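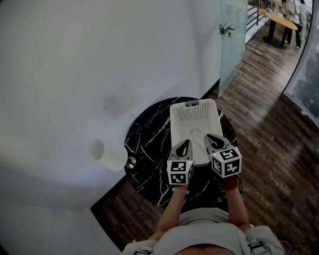 Our robotics club has been going since the end of last summer, and I keep promising to write about it properly, so I've made myself a pot of tea and here we are. We meet in the evenings, we're a mix of students and people who finished being students a long time ago (hello), and our project this term goes by the name of Trodotis, which was picked by vote and which I have given up trying to explain to my family. The idea is simple enough to say out loud: we want an arm that can clear a table. Before it can do that, it needs a great many examples of somebody doing the job with grippers, and so we take turns. You stand over the round black table with a gripper in each hand, the patterned cubes riding along underneath the fingers, and you deal with whatever is in the white basket. A clear glass cup is my least favorite thing to find in there. It's see-through, it's lying on its side, and from above you're mostly going by the little shine along the rim.

I should say that I came to this with no background at all. I signed up because I liked the people, and because the poster said beginners welcome, and I figured I could at least wash cups. My first evening I managed 3 good runs and felt like I'd moved a piano. It's a funny kind of tired! Your arms are fine, but your head is worn out from thinking about something your own hand has done without you since you were a toddler. How wide do I open? Which side do I come in from? Do I tip the cup up first or just take it as it lies? I've started noticing how I pick up my coffee at home, and I can tell you it has slowed breakfast down quite a bit.

We keep a running tally on a shared sheet, and as of last night we're at 611 runs. Of those, 370 are with cups of one kind or another, and 158 of the cup ones are glass. I know those numbers by heart because I'm the one who types them in, and also because there's a small friendly argument going on about them. Half the club thinks we should stop with glass for a while and do bowls. The other half (my half) thinks the glass runs are still the messiest and we ought to keep at it until they look calmer. When you play them back one after another you can see people hesitate, back off a little, and come in again from a different angle. I do it too. I do it more than most.

The part I've enjoyed more than I expected is the sorting afterward. Two of us sit with a laptop and go through the evening's runs, marking where each grab starts and where it ends, and throwing out the ones where somebody sneezed. I'd thought that would be the dull bit, and it does go on - we were there until almost ten one night in October - but you learn a lot about how people move. Some of us are pokers and some of us are scoopers. I am a scooper, apparently.

As for what's coming up, we've put our name down for the Raletti, a small student and hobby competition held in the spring. Each team gets a table with things on it and a time limit, and the rules about what those things might be are pretty loose, so you can't practice only the ones you like. A team called Hisen did very well last year with a setup not so different from ours, and they were kind enough to post their notes. The biggest thing I took from them was to vary where the basket sits. We'd been putting it in the middle of the table every single time, long side pointing away, out of plain habit, so that goes on the list of things to change.

There's also the matter of food. We've fallen into the habit of ordering from Phùng, the noodle place down the street, and I'm fairly sure attendance has gone up since we did. If you're thinking of starting a club of your own, I'd put that high on the plan, well above choosing a name.

I'm on grippers again next time, and I've asked for a full hour so I can try coming in lower with my right hand. I'll post the new tally once it's typed up, along with whatever we decide about the bowls.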